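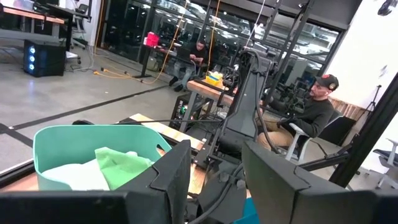 Workshop & Hobby Room

One basket for the cloths, and other small fixes for a shared workbench

I have become a bit evangelical about baskets. A mint-teal plastic one with a slot cut in the side for your fingers, a green cloth and a white cloth inside, parked on the worktable where people can reach it — it really is that simple, and I love it! Before we had a proper home for cloths at Cilumell they lived on chair backs, on shelves and once in Fadi Darwish's coat pocket for most of August.

A few things that have worked for us:

Give each colour a job. Green is for the tabletop, white is for hands and anything delicate. Write it on a bit of tape if people forget (they will, for a week or so).

Buy a basket you can grab one-handed. Handle slots are brilliant when you're holding something else, and plastic wipes clean in seconds.

Wipe bare wood with a cloth that's been wrung out hard, then go over it with a dry one. Pale wood shows every tea ring, so do it the same day if you can.

Hang damp cloths up before they go back in the basket. Randa Farah strung a line by our sink with four pegs on it and the musty smell went away completely.

Wires are the next job, and the one I always put off. If yours end up in a heap on the shelf under the table, pull the whole lot out and sort by plug end first, length second. Loop each one loosely and fasten it with a strip of hook-and-loop tape. We bought a box of 1,000 little paper labels, which was wildly optimistic, but they're so handy that I've started on the kitchen drawers at home.

Bright boxes are worth having too. A yellow box or a red bin stands out across a busy room, so you can say "it's in the yellow one" and people find it without a hunt. Keep the dull colours for things you hardly ever need.

Last one, from Fuseini Kwofie: five minutes with the cloths before anyone packs up a laptop. Put some music on. Ours is usually one and a half songs, and the second one is always Fuseini's choice.

Felicidad Panganiban, 19 Sep 2020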